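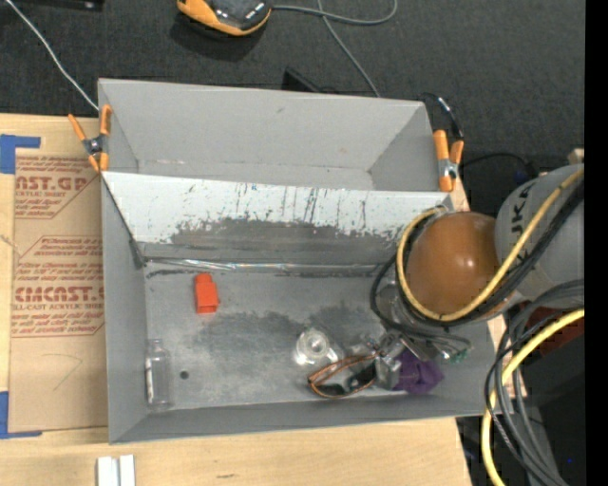

Collell Puts Robot Arms on Mixed-Item Picking at Amard Returns Center

Amard, 10th May - Collell, which sorts returned goods for online stores, said today that it has started using robot arms to pick mixed items out of bins at its Amard returns center. The change affects 25 people on the sorting floor. No jobs are being cut.

The arms run on Clurkix, a picking system built by Urquhart. They work from gray bins that can hold very different things at once, such as a clear bottle, a pair of glasses and a piece of crumpled cloth. Clear and shiny items have been the hardest part of the work, and Urquhart is still testing grippers and bin layouts for them.

Until now, sorters at Amard emptied each bin by hand, standing at the same bench for most of a shift. Reaching down into bins was the most common cause of shoulder and back complaints at the site. Under the new setup, the arm does the first pick and passes items on. Sorters check their condition, decide where they go and take over any bin the system can't finish.

Sorters now change stations every two hours, and the longest spell at any one bench is down from a full shift. Eight employees have finished a training course on clearing stopped picks, changing gripper parts and restarting a cell safely. They moved up one pay grade when they completed it. A second group of nine starts the course later in May.

Pay and hours for other sorters stay the same. Collell said the night shift will keep working by hand for now, as there are not yet enough trained people to cover it.

The first cells were set up over some 10 weeks. Staff asked for two changes during that time, a lower bench and a stop button on both sides of each cell. Both have been made.

Collell will review the project with employees before deciding whether to add cells at its other sites.

About Collell
Collell receives, checks and sorts returned goods for online stores.

About Urquhart
Urquhart makes Clurkix, a robot picking system for warehouses and returns centers.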